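Wrist and finger checks before a run

Short version for people who already did the Lernden induction. If you havent, ask Bogdan Ilie first.

1. Arm stopped, speed override at zero, pendant in your hand. Not on the bench. In your hand.

2. Look at the finger screws. Both fingers. Any head sitting proud, stop and re-torque, then log it. We do this every 200 cycles and at every shift start, whichever comes first.

3. Wipe finger faces. Dry cloth only. Scuffs are fine, cracks are not. A cracked finger goes in the Huttunen return box with a tag on it.

4. Jog down to the part at 39 mm/s or less. No faster near clear plastic, the depth sensor doesnt see it well and you will hit the rim.

5. Stop with a finger either side. Check clearance under the wrist before you close anything.

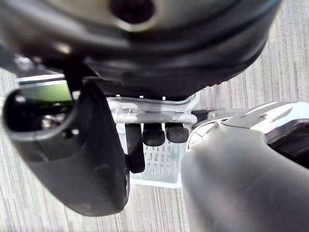 Clear slotted container between the fingers, top rim right up under the wrist housing.

Tall or clear containers: use the taught height, never the auto one. Kenta Kuroda has the list, 93 entries at the moment. Not on the list = teach it and get a second person to sign.

6. Close at low force first. Watch the walls. If they bow, open again and drop the force setting by one step.

7. Anything hanging inside the container counts as part of the load. Check it stays clear of the fingers as they close.

8. Hands out, gate shut, then enable. In that order, evry time.

Log sheet goes to Dariusz Lis by 4 pm. Initials and cycle count, no essays. Old sheets from before September can be binned.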